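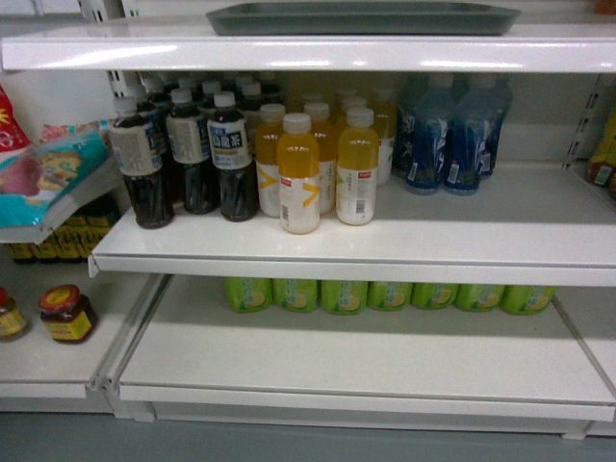
¿Qué fuente hace falta para mover los seis ejes a la vez sin que la controladora se reinicie?

Una de 24 V y 600 W, conmutada, con la masa de la lógica separada de la de potencia hasta un único punto junto al chasis. Con la que teníamos antes caía la tensión en cuanto arrancaban hombro y codo juntos, y la placa se iba.

Lo pongo arriba porque me lo habéis preguntado ya varios por privado y así queda en el archivo de la lista.

Hola a todos,

voy deprisa que cierro el taller en un rato. Contesto a Sverre por partes, lo suyo va citado.

> El 12/14/18, Sverre Halvorsen escribió:
>
> Buenas. He leído el hilo del brazo entero y me quedan dudas. Estoy montando uno parecido en el garaje, con reductoras Valeck en base y hombro, y no consigo quitarle el cabeceo al final del recorrido. ¿Vosotros lo habéis resuelto por mecánica o por software?

Las dos cosas. Primero mecánica: el cabeceo venía del acoplamiento, no de la reductora. Teníamos el prisionero mordiendo sobre eje redondo – le hicimos un plano con la lima, fijador de roscas medio, y fuera la mitad del problema. La otra mitad, rampas. Pasamos de trapezoidal a curva en S y bajamos la aceleración del hombro. Es más lento, sí. Me da igual.

Mira también la correa del codo. La nuestra estaba floja y yo jurando que no.

> Segunda: ¿qué alcance real tenéis? En el plano que colgó Benvinda pone una cosa y en la wiki otra.

Vale lo del plano de Benvinda. La wiki es de la versión vieja, con el antebrazo corto, a ver si alguien la corrige. Ahora la base va sobre un carro con columna y la muñeca llega a 1540 mm del suelo con la columna arriba del todo. Para el estante de las bebidas sobra. Con botellas puestas al fondo no tanto: hay que meter el antebrazo casi horizontal entre dos baldas y ahí el codo pega con el canto si entras con prisas. Lo hemos limitado por software, el planificador no puede girar el codo si la muñeca ha pasado el borde de la balda.

> Tercera: ¿cómo hacéis para distinguir las botellas? Yo había pensado en pegar marcadores a cada una y listo.

Marcadores no, al menos nosotros. Lo probamos en agosto y entre que se despegan y que la botella gira, un rollo. Ahora va por color y etiqueta. En la balda del medio tenemos té oscuro, una bebida amarilla y unas azules, y esas tres familias las separa muy bien. El lío está dentro de cada grupo: las de té, unas pegadas a otras, y hacia atrás solo asoman tapones blancos. El detector te junta dos en una. Lo que hacemos es coger siempre de la fila de delante y volver a mirar después de cada toma. Las latas verdes de abajo van en una sola fila y aun así son peores, la balda de encima tapa la parte de arriba y no se puede entrar en vertical. Toca entrar de frente, con la muñeca bajísima.

Los brillos del metal blanco también molestan. Exposición fija y a correr, con la automática cada toma salía distinta.

> Cuarta y acabo: ¿pinza comprada o hecha?

Hecha. Dedos impresos en PETG con tira de silicona pegada por dentro, servo Ruangrit que compró Benvinda de oferta y que por ahora aguanta. Abre 118 mm, de sobra para una botella suelta, pero con los dedos abiertos del todo tumbas a la de al lado. Hay que abrir lo justo. Ahora la apertura sale del ancho detectado más un margen fijo, y si entre botella y botella no cabe el dedo, no lo intenta y pasa a otra.

El pegamento de la silicona, el de contacto de toda la vida. El cianoacrilato se cristaliza y la tira salta.

Cosas pendientes, por si alguien se anima:

- cablear bien el final de carrera de la columna (ahora va con una regleta Petex y cinta, no me riñáis)
- pasar la calibración de la cámara a un script, que cada vez la hago a mano y distinta
- probar bolsas blandas. Ni idea de cómo, se hunden al apretar y la fuerza medida no sirve
- tapa para la electrónica, hay un tablero Skorkwood cortado debajo del banco, ese se puede usar

El firmware está en la carpeta compartida, revisión 1908. No uséis la anterior, tiene el signo del eje cinco al reves y la muñeca sale disparada para el otro lado. A mí me costó un dedo impreso y un buen susto.

Sverre, si mandas el dibujo del acoplamiento le echo un ojo. Y di qué drivers llevas, que no lo pones. Si son los baratos sin lectura de corriente igual parte del cabeceo te viene de ahí, pérdida de pasos y luego corrección de golpe. Prueba con el brazo sin carga y la base quieta, solo hombro, subir y bajar unas cuantas veces. Si sin carga tampoco se queda quieto, acoplamiento o correa.

Benvinda, ¿te llevaste tú la llave Allen de 2,5? No la encuentro por ningun lado y la necesito para la muñeca.

Un saludo, y perdonad las prisas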